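# How I book a new hotel before it opens (without getting stung)

I love a brand-new hotel. Fresh mattresses, keen staff, opening rates that vanish by the next season - what's not to like? Well, the opening date slipping, for one. I've booked four of these now and this is how I go about it.

**1. Look for the soft opening.** Most places take guests quietly for a few weeks before the ribbon gets cut. The Amundsen did this in July with only 36 rooms ready, and I paid far less than the people who came later (the bar was still shut, mind you). Sign up to the hotel's own mailing list, as the big booking sites tend to get the rooms last.

**2. Book the flexible rate.** Always! I once saved a tiny bit on a prepaid room at the Hotgate, the opening moved by 17 days and I spent ages on the phone getting my money back.

**3. Email and ask what will be open.** Pool, breakfast, lift, parking. Get the answer in writing and keep it somewhere you can find it on your phone.

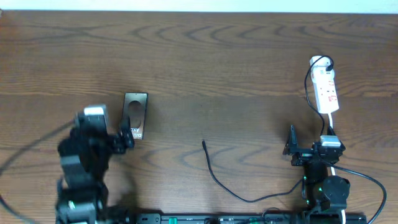
*Wooden tabletop, darker swirls in the grain.*

**4. Ask for a room away from the works.** If the builders are finishing the upper floors, you want to be low down and at the other end. At the Lalludska I asked for the garden side and slept like a log - my sister, facing the street, was up with the drills at eight.

**5. Join the loyalty scheme first.** Do it before you book, not at the desk. Indumon gave me 3000 points as a launch bonus, enough for a free breakfast and a late checkout.

**6. Ring two days before you travel.** Check they've got your name, check they're opening, and have a second hotel in mind just in case.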